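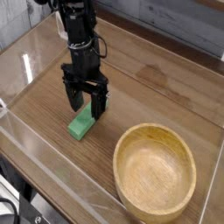

Gripper over a green block, wooden bowl next to it. Clear acrylic panels around the work area.

Guides > Small Automation > Planning a Purchase

How to budget for a tabletop robot arm cell (before you call anyone)

Quick version, typing this between two jobs. We bought our first cell in 2023 and got the budget wrong. Arm price was fine. Everything else wasn't.

Step 1. Write down the one job
One. Pick up this part, put it in that container. Measure the part at its widest, weigh it, write both down. If your list has six jobs on it you'll get quoted for an arm that does six jobs.

Step 2. Gripper before arm
Check how wide it opens against your part, with room to spare on both sides. Two-finger parallel jaw is fine for small blocky stuff. Ask what replacement fingers cost and wether you can bolt on your own. Zirton quoted us the gripper seperate from the arm, Livstead rolled it in. Make them both break it out or you can't compare.

Then add up the payload: part plus gripper plus anything hung off the wrist. We forgot the gripper. Don't.

Step 3. The table
Use one you own if it doesn't wobble. Lean on it hard. Shiny tops throw glare, so if you're going to run a vision camera, price a matte mat or some paint now. Measure reach from where the base will really sit, out to the far corner.

Step 4. Panels
Clear acrylic, cut to size, plus clips and brackets. Keeps parts from rolling onto the floor. It does not count as safety guarding, that's a separate line, and ask the supplier what your setup needs before you sign. Get the panels cut after the arm is mounted. Ours came back 32 mm short on one side and we paid twice.

Step 5. Cables
Cable has to move with the wrist. Leave slack, clamp it partway up, run the arm through its whole range by hand or at crawl speed. Buy one spare of every cable in the same order. Shipping on a single cable later is silly.

Step 6. Trial before deposit
Send the supplier your real part and your real container. Ask for 100 picks in a row, logged, misses included. Wimon did this for free, Chowdhury charged and took it off the invoice. Either is ok. A flat no isn't.

Step 7. The padding
Add 30 percent to the total. Ours went on mounting hardware, panels (again) and training time. Put your own hours in too, at a real rate.

Order of spending: trial, gripper, arm, mounts, panels, spares. Hold the last payment until it runs your part on your table.

Spreadsheet template coming in June if I get to it.

Filed under: Equipment Buying, Robot Arms, Shop Budgets

Contact us | Copyright, all rights reserved | Back to top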